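Traltex sets 2020 budget for robot arms

9 June 2019

Traltex has settled its equipment plan for the coming year, and there is plenty in it to get excited about! The lab will add 2 arms and put real money into grippers, trays and spare fingertips – the small stuff that so often gets squeezed out.

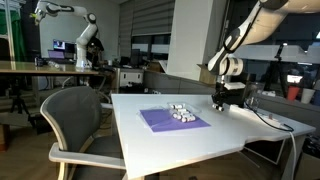

Quotes came in from Ridon and Itance, and the lab went with Ridon for the arms on a 12-month service deal. Spare fingertips come to $447 for the first batch, and training has its own line of $2,520. Orders go out in January, which leaves time to sort out power and floor space. The handling work will keep going on the present setup until then, and the new benches will follow the same layout.

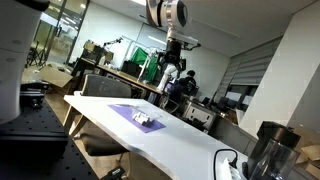 Savchuk, which also bid on the service work, would have liked to see a longer contract, noting that repair costs tend to climb after the first year. Traltex says it will look at the term again once the new arms are running.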